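Parish Office Assistant (part-time), Nerkville

Hi there! I run the office at our church in Nerkville, and I'm looking for someone to share the work with me. We have 862 people on the parish roll and exactly one desk, so you and I would be getting to know each other pretty fast.

The job is 5 mornings a week. You'd answer the phone, put together the Sunday bulletin, book the hall, and log the weekly offering envelopes (I'll show you our system, it's older than my car but it works). Baptism and wedding season gets busy, and in August we host the diocesan picnic, so expect a lot of calls about parking and potato salad.
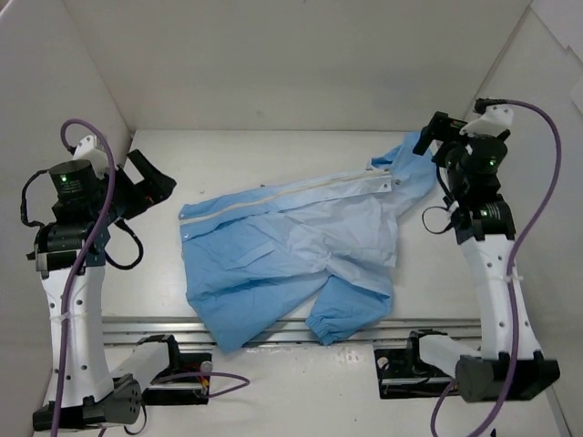
You don't have to be Catholic, but you should be comfortable around clergy and able to keep a confidence. People come to the office on some of the hardest days of their lives, and they need a kind face and a chair. Spanish would be a huge plus! Our second Mass is bilingual and I get by on gestures.

Pay is hourly and we can talk about it when you call. You also get the week after Easter off, and so do I, thank goodness.

Send me a short letter and two references by 06/08/2021, or drop them through the office door on Huenchumán Street. Please ring the side bell, the front one is broken.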